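Re: [drulina-totes] Which bag for the swap table?

In February, a list member wrote:
> I have a pile of cotton totes from the Steinbach fair and
> no idea which are worth keeping. Do you all pack bottles
> in yours? Mine sag like crazy. Also, what goes in the
> tray and what stays in the bag?

Oh, I love this question! I've been hauling totes since 1994 and I'm still fussy about them. I want long straps, a wide mouth, and fabric that can take a bottle standing up. The white one with the teal band and the bit of orange is my current favorite.

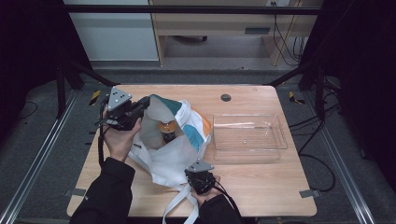

Sagging

Plain canvas is going to slump, and I've quit fighting it. Mine came from Kurketti (78 cents in the clearance bin!) and it never has stood up by itself.

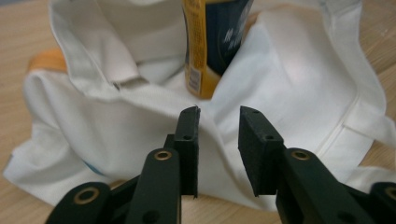
I put the heavy thing in first, right in the middle, and then tuck the soft stuff around it – dish towels are great for that. Fold the top over last.

As for the tray, small things only. I like a clear one with low sides, next to the bag on the table, so I can find my keys.

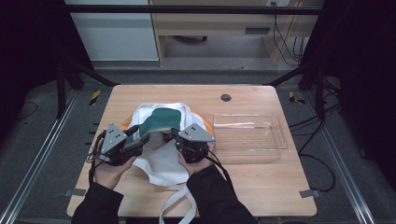
Photos: Relturus list archive

I have 18 totes now (I know, I know) and can spare 2 for the swap. Do you want long straps or short?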